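3.2 Collecting demonstrations with hand-held grippers

Bedding was chosen as the main deformable item because it is large, thin and rarely lies the same way twice. Demonstrations were recorded in furnished bedrooms with hand-held grippers whose fingers match those fitted to the robot arm. No arm was present during recording. The operator stood beside the bed and worked the fingers directly.
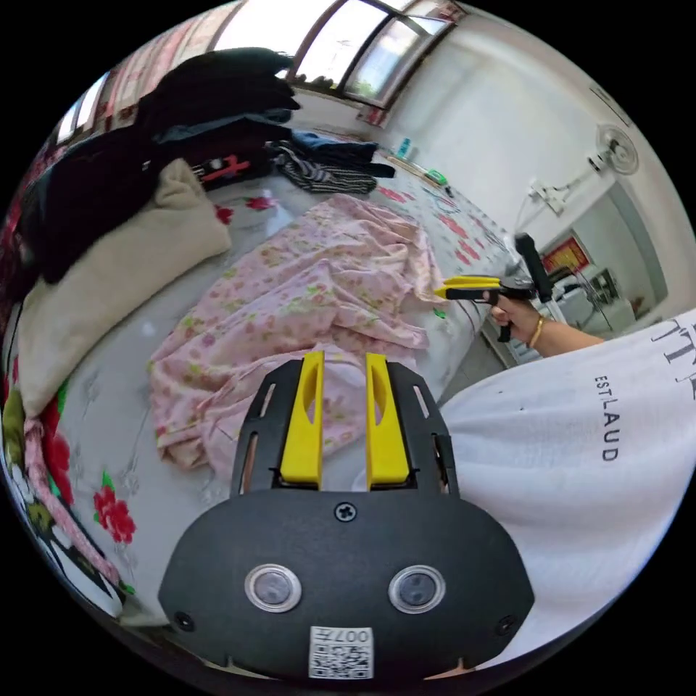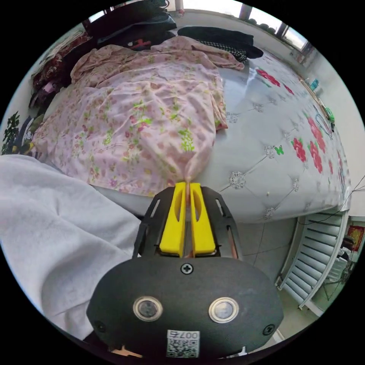
Figure 4. Blanket handling with the hand-held grippers, as seen from a gripper: yellow fingers and a pink floral cloth on a bed in both views.

Each demonstration began with the cloth in an arbitrary state and ended when the operator judged it flat or folded, depending on the task. Operators were told to grasp at a corner or along a hem where one could be found, and to avoid pinching the sheet underneath. They were given no fixed order of grasps. Earlier trials with the Zalden teleoperation rig had used a scripted order, and the resulting policy failed whenever the first corner was hidden under a fold.

In total 1,575 demonstrations were recorded. Of these, 1,364 were kept after screening. A demonstration was dropped if tracking was lost for more than 2 seconds, if the finger opening could not be recovered, or if the two grippers of a pair could not be aligned in time. Most losses of tracking came from fast shaking motions, which operators tend to use when spreading a large cloth. Slower spreading was requested from July onwards and the problem became less frequent, though it did not disappear.

Gripper poses were expressed relative to the pose at the start of each grasp. This removes the need to measure the position of the bed, but it also means that the policy has no direct knowledge of the mattress height. We return to this point in Section 5.

For comparison, a smaller set was gathered by remote control in the Pastis test room, using the same cloths. Two operators, trained for 45 minutes each, drove the arms from a desk with Stundix hand controllers. Both reported that slack in the cloth was hard to judge without feeling its pull, and they often regrasped the same hem several times. These regrasps were left in the data. Removing them by hand was tried on a small subset and gave paths with sudden jumps, which the controller could not follow.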